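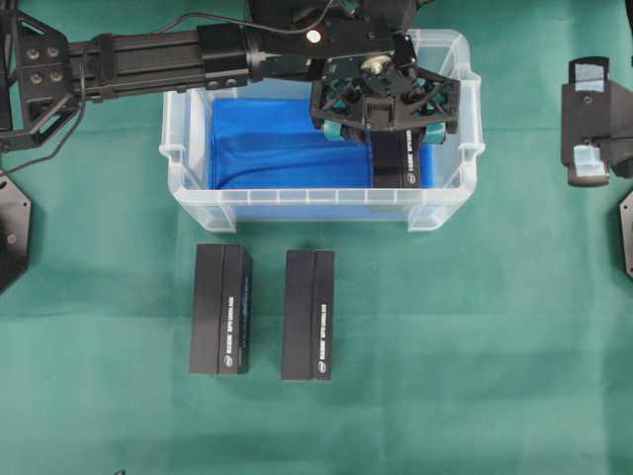
Drawer and Box Liners: Old Fabric Put to Good Use

If you've got a pile of worn pillowcases, old curtains or a dress lining you can't bring yourself to throw out, I have just the job for them! Lining your drawers and storage boxes is one of my favourite rainy afternoon jobs, and it costs next to nothing.

Measure first. Take the inside of the base, then add the height you want up each side, twice over, plus a bit for the hem. I cut mine on the generous side every time (you can always trim it, and a skimpy liner rides up and drives you mad).

Slippery fabric looks lovely and jumpers slide in and out without catching, but it does creep about. A dab of double-sided tape in each corner sorts that. Cotton stays put by itself and irons flat in seconds, so start there if you've never done one before.

Wash everything before you cut. I forgot once with some red curtain cotton and it shrank by a good inch the first time it went through the machine - a whole drawer to do again.

For clear plastic boxes, go for a plain colour. You'll see it through the sides, and a different colour for each box saves reading labels. Ours are green for winter woollies, yellow for swimming things and a very loud orange for the spare bedding.

Give the box a wipe with warm water and a drop of vinegar, then leave the lid off overnight before the liner goes in. Do the same in October when the summer clothes get packed away. A little bag of dried lavender tucked under the fabric keeps it all smelling gorgeous until spring!

Leftover strips make great ties for rolled blankets. Ita Fahy wrote in to say she plaits hers into handles for her peg bag, and I'm trying that next.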